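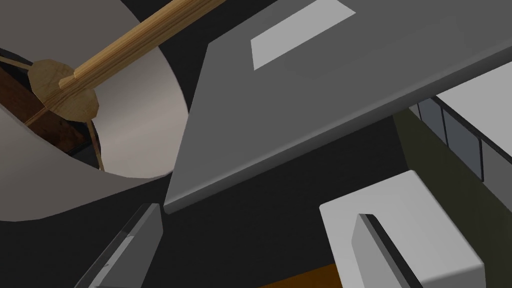 Why does a painted part match in the factory and not at home?

Two coatings can reflect different mixes of wavelengths and still look the same under one lamp. Change the lamp and the mixes are weighted differently, so the match can fail. The effect is called metamerism.

Speaker notes, color control for painted furniture. Talk starts at 2:15 pm, questions at the end. Roald Lindholm has the sample box and passes it out during the second section.

Opening

Give the definition again from the question slide. Ask who in the room signs off color by eye. Do not spend long on this. Move to the complaint data.

Grilleck bedroom line: 795 add-on orders, meaning a customer bought a second piece to go with one already at home. 296 came back or drew a written complaint that gave color as the cause. Every batch had passed visual inspection at Lindqvist before shipping. State plainly that the inspectors did the job as it was written. The job was written around one light source.

What the inspection was

One booth, daylight tubes, standard panel on the left, production panel on the right. Pass or fail by one person. No second lamp. The instrument reading was taken under the same daylight setting, so it agreed with the inspector and added very little.

Point out that a daylight reading is a calculation. The instrument measures reflectance across the spectrum, then software weights it for the chosen light. The data needed for a second light was already stored with every batch. We did not have to measure anything again to look at it.

Pause here for the sample box. Pairs are marked on the back. Ask people to hold a pair to the window first and then under the desk lamp on the side table. Lindholm switches the lamp on.

Why neutrals are worst

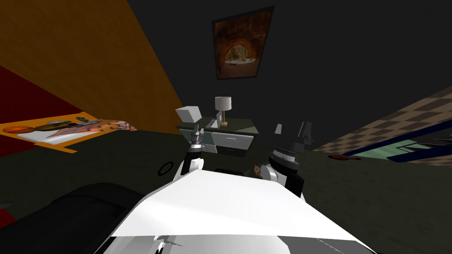

Strong colors hide small errors. A saturated red can drift a little and still read as red. Neutrals sit close to gray, and a small shift there changes the name a person would give the color. A gray-green nightstand like the one on the slide is a hard case: lean the finish slightly toward red under a warm lamp and the green is gone, and the customer says the piece is gray or even brown. Bedrooms make it worse. Daylight in the morning, warm lamps at night, and the two pieces stand close enough together to compare.

If asked about sheen: gloss differences are a separate fault and get mistaken for color. Rotate the panel. If the difference changes with the angle, check gloss before touching the formula.

The formula change

The original finish was white, black, yellow oxide and a green. When the green became hard to buy, the plant matched it with a blue and more yellow. Under daylight the replacement was inside the limit of 2 units. Under the warm lamp setting it was well outside. Show the two reflectance curves. They cross three times between the blue end and the red end. Explain that crossings are normal for a metameric pair and that the curves should lie on top of each other when the pigments are the same.

Lajos Dobos reformulated with the Lirnix pigment set, which has a green close to the old one. Cost per gallon went up. Have the figure ready but leave it off the slide, as purchasing is still negotiating.

Trial

60 panels, sprayed on the same primer, cured on the normal line schedule. Read under daylight, warm lamp and store fluorescent settings. Then viewed in the Fotmont booth, which switches between all three. Inspectors were not told which panels used the old blend.

Results: the new formula held the limit under all three settings on almost 60 panels' worth of readings; the exceptions had thin film at the lower edge and were logged as spray faults. Say "thin film" and not "bad panels." Dobos will want to explain the gun settings. Let him, but keep it short.

What to change on Monday's sheet

Retitle this slide to "Revised inspection sheet" before the talk.

Add a second light to every sign-off. Record both numbers. Hold a batch if either fails. When a pigment is substituted, compare curves first and color numbers second. Keep the master panel in a closed drawer and replace it when the readings move.

Questions likely to come up

LED lamps: they vary by model, so a pass under one does not cover the rest. Phone color apps: not usable for this work. Old stock: ship it as full sets only, all pieces from one batch.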